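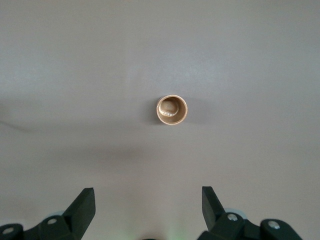
How long should a household keep its utility bills?

Thirteen months is sufficient for most homes. That period allows each bill to be compared with the one for the same month a year earlier, and it covers the time in which most billing disputes are raised.

I have received this question more often than any other since I began writing on household records, and the answer above applies to electricity, water and heating. Bills connected with a home office or a rental unit should be kept with the tax papers for the same year and held for as long as those papers are held.

My own practice was revised last November, after the move from Clerau to Dundby. The former house had 16 boxes of paper in the attic. The review took 5 evenings. Most of the contents were bank statements already available in electronic form, together with manuals for appliances that had been sold or discarded years before. Two items of value were found: the original survey of the lot and a receipt for roof repairs in the amount of 1,685 dollars. Both had been filed under "Miscellaneous," a heading I no longer use.

The present system consists of four folders - property, insurance, health and current bills. Papers are placed in the current folder on arrival and reviewed at the end of the month. Anything bearing an account number is shredded when it is removed.

Arnar Kirkegaard wrote to ask whether scanned copies may replace originals. For ordinary bills, a clear scan is adequate. Deeds, wills, birth certificates and vehicle titles should be retained on paper.

Nanna Skov recommends keeping a single sheet at the front of each folder that lists its contents. I have adopted this for the insurance folder only, where the policies are long and the renewal dates differ.

Warranties will be addressed in a separate post.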